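Keeping Your Flower Fresh: What I've Learned From Three Years With a Medical Card

Mar 24, 2025

By Hema Chacko

My first dispensary purchase went into a kitchen drawer, still in the little pop-top bottle, right next to the stove. You can guess how that went. By the time I was halfway through it the stuff crumbled if I breathed on it, and it tasted like a haystack. I'd paid real money for that! So I started fussing over storage the way my mother fusses over her spices, and a lot of what follows is borrowed straight from her.

Quick note before the tips: I'm a patient, I live in a state with a medical program, and I'm talking about products bought legally and kept at home. Your state's rules on containers and labels may be different from mine, so check them. And please ask your own doctor or the pharmacist at your dispensary about dosing, not a lady with a kitchen blog.

Get it out of the heat

The cabinet over the stove is out. So is the top of the fridge (it's warm up there, go feel it) and any windowsill, however cute the jar. I use the bottom shelf of the hall closet, inside a lidded box. It stays cool there in November and it stays cool in the middle of summer, and the door keeps the light off.

Glass, with a real lid

Plastic bags are fine for the ride home and that's it. I like small glass jars with a rubber gasket. I have a set from Kosance that I bought for dried oregano, and they do the job beautifully. Pick a jar that your flower nearly fills, so there isn't a lot of air sitting on top. When you've used half, move the rest to a smaller jar. I keep 5 jars in rotation and wash each one before it gets refilled: hot water, a drop of dish soap, then upside down on a towel overnight. It has to be bone dry before anything goes in. I rushed that once and had to throw out the whole jar, and I'm still mad about it.

Humidity packs

These little paper packets are the best couple of dollars I spend. They come in different strengths, and the one in the high 50s or low 60s is what most folks use. Drop one in, close the lid, forget it. When the packet feels stiff like a cracker, swap it out. I've tried the orange peel trick people swear by and I'd say skip it, you're just inviting mold and everything ends up smelling like a fruit bowl.

Don't freeze it

I know, I know, we freeze everything else. But frozen flower gets brittle and the good frosty bits snap right off when you handle it. The fridge isn't much better with the door opening all day long. Closet. I'm a closet person.

Label like you mean it

Keep the original package with the pharmacy label, even if you move the contents to a jar. I tuck the empty one into the box beside it. On the jar itself I put a strip of masking tape with the product name and the day I opened it. My rule is to open one thing at a time. If I've got something that's been open a long while, it gets used up before I go shopping again (this has also saved me a good bit of money).

Edibles need their own spot

Gummies and chocolates go in a locking box on a high shelf, never in the pantry with the regular snacks. Mine is a Fallus box with a three-number dial, and no, the combination isn't my birthday anymore. If you have kids or grandkids or a nosy dog, please lock up everything, the flower too. Chocolates get a bloom on them if they warm up and cool down again, and gummies turn into one giant gummy. A square of parchment between layers takes care of that.

Cleaning the grinder

A grinder that squeaks is a grinder that's full of gunk. Take it all the way apart and put the metal pieces in the freezer for half an hour. Then brush them out over a sheet of parchment with a dry, soft brush, and get into the threads with a toothpick. For whatever's left, a soak in rubbing alcohol, a good rinse with warm water, and let it air dry completely. Keep the alcohol away from any flame, obviously.

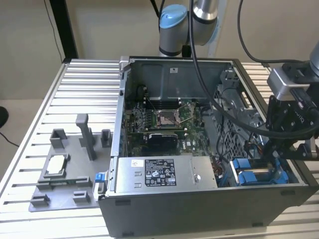 Dry herb vaporizers want the same treatment, only gentler, and with the battery off and everything cool. Brush out the chamber while it's still a little crumbly in there, before the residue sets up hard. Go easy around the charging port and any bare metal contacts, and never pour liquid in. I treat those parts the way you'd treat the insides of a desktop computer with the side panel off, where you wouldn't go poking a wet swab into that square socket in the middle of the board. A dry brush and a light hand will get you most of the way. The mouthpiece can usually come off and soak by itself, but read your booklet first.

The smell

A good gasket handles nearly all of it. For the box I add an open dish of baking soda and change it every 14 days, same day I water the big fern so I remember. Candles just give you vanilla plus skunk.

Next time I'll go over my notes on storing tinctures, which are fussier about light than I expected.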